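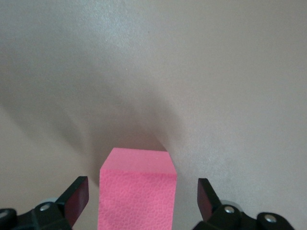

Let Children Be Bored With Plain Toys

Oct 4, 2020

My neighborhood has a toy swap twice a year in the parking lot behind the Kirness branch library. Families put out what their children have outgrown, and other families take it home. I have gone to most of them, first as a parent of small children and later as a parent of larger ones, and I have noticed which things are left at the end of the morning. The talking toys go home with nobody. The plastic kitchens with dead batteries sit there until someone loads them into a van. The blocks are gone before I finish my coffee.

I think parents already know what a good toy is. We buy the other kind anyway, and I would like to argue that we should stop.

A plain block does nothing. It has no sound and no button. A foam block in a bright color is still only a block, and a child who picks one up has to decide what it will be. My younger son spent most of a February with the flu and a bag of them. They were loaves of bread, then a parking garage, then a row of patients who also had the flu. He gave them medicine. I did not suggest any of this, and I would not have thought of it.

The same month, a relative mailed us a learning tablet shaped like a dog. The box promised 253 songs, phrases and activities. He pressed the nose until he had heard the phrase that made him laugh, pressed it again many times, and was done with it in two days. I do not blame him. The people who designed it had already made all the decisions, and what was left for him was to press the nose.

Toy companies have good reasons to sell the dog. It costs more than a bag of blocks, it wears out, and next year there is a new one with more songs. A set of blocks can last through several children and then go to the swap. There is little money in an object like that, so it gets the bottom shelf at the store and no advertising. When we moved to Plulmont I went into the big toy store off the highway and asked for plain blocks. The clerk had to go and ask someone else. They were in the baby section, next to the bath mats.

The label on the box is part of the trouble. Almost every toy now says it teaches something: early math, problem solving, language. Parents worry, and the label speaks to the worry. I understand it, and I bought a good number of those boxes myself. But a child stacking blocks until the stack falls is learning about weight and balance without being told so, and a child arguing with her sister over who gets the long ones is getting plenty of language.

There are fair objections. One is that some children do well with electronic toys, and that for a child who has trouble with speech or movement, a toy that answers back can be a real help. I agree, and I would not take it away from any family that finds it useful. Another is that a tired parent sometimes needs 14 minutes to make dinner, and a toy that sings will buy them. I have been that parent. I would only say that the blocks often bought me more time than that, once my children had gotten past the first stretch of complaining.

That first stretch is the hard part. A child who is used to being entertained will look at a pile of blocks and say there is nothing to do. It is unpleasant to listen to. Most of us step in too soon, either with an idea of our own or with a screen. I did both for years. When I finally started leaving the room - to fold laundry, usually - the complaining got shorter, and then one afternoon I came back and there was a bridge across the hallway that I was not allowed to step over.

Schools could help with this too. The kindergarten my children attended had a block corner when my older one started and a bank of computers in the same corner when my younger one did. The blocks went into a closet. I am told they come out on rainy days. I would like to see them come out on dry ones.

As for what to buy, I would keep it simple. Get one kind of block and get a lot of them, because a child who runs out halfway up a tower will quit. Wood is fine and foam is quieter, a point in its favor if you live above someone. Skip the sets that come with a picture of the finished castle. If a birthday is coming and the grandparents ask, tell them blocks, and tell them you mean it.

The next swap is in the spring. I have a dog that sings, and I expect to bring it home again.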